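ok thread on replacing the guts of a toilet tank yourself, typing this between loads of laundry so forgive me

1/
background: old house, bought it in 2003ish, every fixture in it older than my kids. water bill came in last week. 3430 gallons over our normal. I read it twice. then I read it standing up

2/
before you call anyone. food coloring. ten drops in the tank, lid back on, walk away for 16 minutes, don't let anyone flush. color in the bowl = your flapper is leaking. ours went blue almost right away. blue!!

3/
I'd been hearing it for months btw. that little hiss at night. told myself it was the fridge

4/
called two places. Nadero wanted a "diagnostic visit" fee just to look at it. Lestar couldn't come till after the holidays. so, hardware store. Kvaran makes a kit with the fill valve, flapper, and the three bolts for the tank. get the one with the BOLTS. I got the one without the first time. drove back

5/
shut off valve is behind the bowl down low. mine hadn't been turned since who knows. do not force it. little penetrating oil, wait, wiggle, wait, wiggle. if it snaps you have a whole differnt thread to write 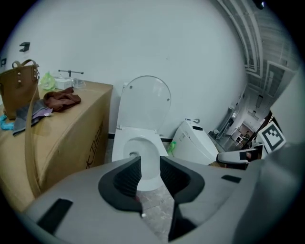 lid up, seat down, white on white on white

6/
flush, hold the handle down, sponge out whats left in the tank. big sponge. the little kitchen one takes forever, ask me how I know

7/
old fill valve: one plastic nut under the tank, hand loosens or it doesn't. mine didn't. towel on the floor before you undo it, there is always more water in there than you think. I had two towels down and needed four

8/
my neighbor Heiðrún Bundgaard came over at this point to borrow a ladder and ended up holding the flashlight for an hour. thank you Heiðrún. she says snug by hand and then a quarter turn, no more, you crack porcelain and you're buying a tank. she has bought a tank

9/
set the float so the water stops an inch under the overflow tube. the Kvaran sheet has this drawn upside down I swear. ignore the drawing, read the words

10/
chain on the flapper: half inch of slack. too tight and it never seals, too long and it gets stuck under. I did both. in that order

11/
turn the water on SLOW. dry everything underneath with a paper towel and then hold a fresh one against each bolt. wet spot = another little turn. then food coloring again. green this time, we were out of blue

12/
clear bowl. went to bed, no hiss. turns out I kind of missed it

13/
someone asked about those drop-in cleaner tablets. the kit says no, they eat the rubber. Heiðrún also says no. I threw ours out, half a box

14/
and call your water company, some of them will knock a bit off if you send in the receipt for the parts. I'm on hold right now. will post if they do anything

15/
still on hold. laundry's done tho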